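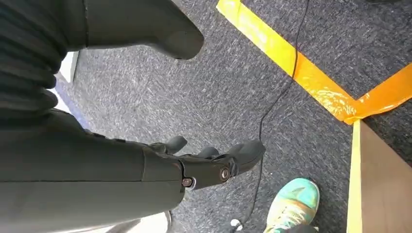
Home Projects Reports Funding Contact

Gandine cash-handling trial: where we've got to

Last updated: July 16, 2023

Hello again to everyone at the Laskowska Fund! You asked for a plain update on the Clikberg kit before you decide on the second half of the money, so I've tried to keep the jargon out. The short version is that I like it a lot more than I did in my first report, I still wouldn't buy it at full price, and the fingers are better than the software.

For anyone new to the file, Gandine is our project to find out whether a rented humanoid and its teaching kit can do the fiddly end of cash handling: pick up a few notes, put them in the right slot, take them out again when asked. We're testing Clikberg's package as a paying customer would get it, which means the hands, the wrist cameras, the recording software and a support line. We've had it at our Skarkness site for 11 weeks now.

We've recorded 655 runs so far. The grant agreement asked for 300 by this point, so I'm pretty happy with that (and yes, I know more runs doesn't mean better runs, I'll get to it). I threw out the ones where somebody stopped the recording too early, so that number is clean.

The hands are the part I'd recommend to anyone. I expected to spend the spring tightening things and swapping fingertips, and we've done very little of either. They close softly enough that a note doesn't get crushed, and the thumb comes across far enough to pinch paper by its edge. Changing from one hand to the other in the software takes a couple of clicks. I'd have liked a proper case for them, but that's a small gripe.

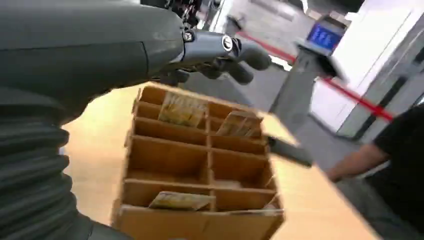
Slots were the big argument this spring. Clikberg's own starter exercise uses a smooth plastic tray, and it makes everything look easy because the notes slide where you want them. We moved to cardboard fairly early on. A box with thin cardboard partitions is a much better test, I think, because a bundle can stand up nicely in one compartment and lean over on the diagonal in the next, and the robot has to cope with both. It's also cheap, and when a divider gets bent we cut a new one over lunch. The success rate dropped when we switched and I'd ask you not to be alarmed by that when you see the chart in the appendix!

What it does well now is placing. Give it a folded note at a sensible angle and it'll find the slot most of the time, and the movement has gotten noticeably smoother since the last software update. Taking notes back out is the weak spot. It tends to go in too deep and bring the neighbor along for the ride, or it pinches the divider and tugs the whole box toward itself. I've raised this with Clikberg's support line twice. The first reply was a link to the manual. The second one was much better, with a suggestion about slowing the last bit of the reach, and we're partway through trying that.

The other thing that eats our time is handing notes over. We want the robot to take a note from a person's fingers and file it, because that's the job the branches keep asking us for, and the starter kit has no exercise for it at all. We've been writing our own. 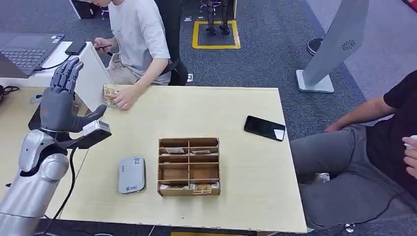

So far that means one of us offers a note, the robot reaches, and the run is marked good only if the note ends up in the slot we called out beforehand. Different people hold a note in very different ways, which I should have seen coming. I've asked everyone to keep doing it however feels natural to them, and the results are messier for it, but I'd trust them more.

Money next. We've spent $2,680 on extras since the start, mostly the longer support plan and replacement cables, and cardboard barely shows up in the accounts. Cables are my one real complaint about the hardware. The wrist ones are stiff and they get in the way of the table edge, and Clikberg charges a lot for something that ought to come with spares in the box. If you're thinking of funding another group to use this kit, please put a line in their budget for it.

Before October I'd like to:

- finish the slow-reach tests for taking notes out
- get the handover exercise to the point where somebody outside our group can run it from the written steps
- try worn notes, which we've hardly touched
- get a straight answer from Clikberg about what the rental costs after the trial price ends

That last one matters most for you, I'd guess. I've had two different figures from their sales side and I don't want to put either of them in writing until they agree with each other. As soon as I have the real one I'll send it over, along with the run logs if you'd like to poke through them yourselves.

Contact the Gandine project, Skarkness | © 2023 Gandine | Back to top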